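The Bottle Corner

Welcome to the bottle page! Several of you asked after the spring open house about the bright little corner with the bottles in it, and I am happy to say it has its own page now. It is a small spot, but it got a good deal of attention, and I have wanted to give it a page of its own ever since March. Take your time, and scroll down for my notes on the colors, the basket and the rest of it.
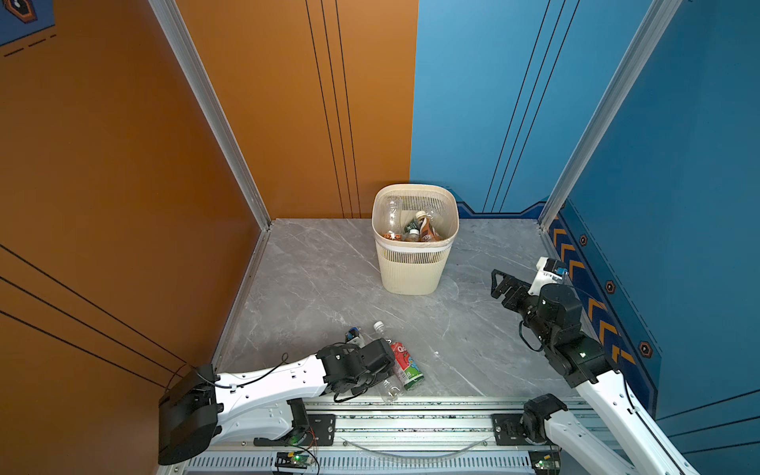 Bottles in the cream basket, back by the corner post.
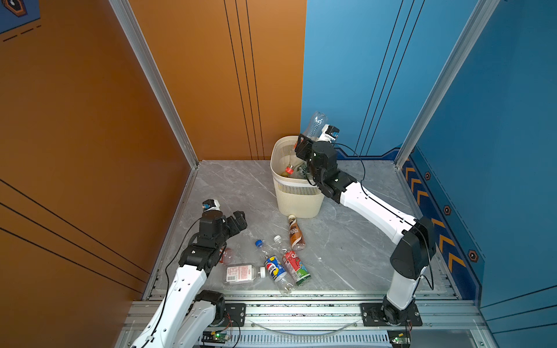 Six on the floor in front of the basket, and a clear one held up over the rim.

Gallery: Drinks & Empties

The colors
The question I hear most is about the orange and the blue. Akosua Ametepe picked them, after we had all spent far too long passing paint cards back and forth across the lunch table, and she was very firm that one side should be warm and the other cool. I had been pulling for a nice soft green, and I am glad now that I lost. The orange chevrons running down the blue side are my favorite part, along with the bolt-like hexagons next to them. Akosua sketched those on the back of an Irkik order form, and I still have the form in my desk drawer.

The floor
Gray marble pattern, with pale veins in it. We went back and forth on this one too. Montri Srisuk wanted a plain dark floor and brought in a sample to make his case, and it was a handsome sample, but every speck of lint in the building seemed to find its way onto it by lunchtime. The marble is a good deal kinder to those of us who do the sweeping. It also shows off a brown milk-tea bottle rather well, if you ask me, and there is one standing at an angle near the basket in the second picture.

The basket
Cream plastic, with slots all the way around the sides. I have a soft spot for this sort of basket. My mother kept one by her sewing machine for thread ends and another in the bathroom, and I must have carried both of them out to the trash can every Saturday of my childhood. The open sides let you see a little of what is inside, and you can hose the whole thing out in the yard and leave it upside down on the grass to drain. If you are looking for one for the house, get the squarish kind – it sits up against a wall so much more neatly than a round one does.

The bottles
These are ordinary drink bottles, the kind that pile up in the back of a car. In the first picture there is a dark green one with a white cap, and I do love a green bottle. In the second, look inside the basket for the red cap. Estela Mansilla has been saving empties for us in a big paper sack under her kitchen sink, and so has half her street by now. At last tally we had 100 of them in the storeroom at Agbeko, which was more than the shelf cared to hold, so Bjarke Vídalín built us a second shelf out of leftover lumber and would not take so much as a sandwich for his trouble.

If you are saving for us
Please do! Rinse them, let them dry overnight with the cap off, and then put the cap back on. Leave the labels where they are, since the labels are half the fun. Milk tea, juice, water and soda are all welcome. No glass, please, and nothing that has held cooking oil (we learned that one the hard way, and so did Bjarke's new shelf). Sacks can be left inside the side door any morning before 11, and Abdul-Rahman Osei will carry them up.

More to see
The Finduler shelves and the Kirkum tabletop pictures each have their own page, and I am still sorting through the ones from the potluck, so please be patient with me on those. If you would like a print of either picture here, leave a note with Abdul-Rahman and tell him which one, first or second, and what size you had in mind.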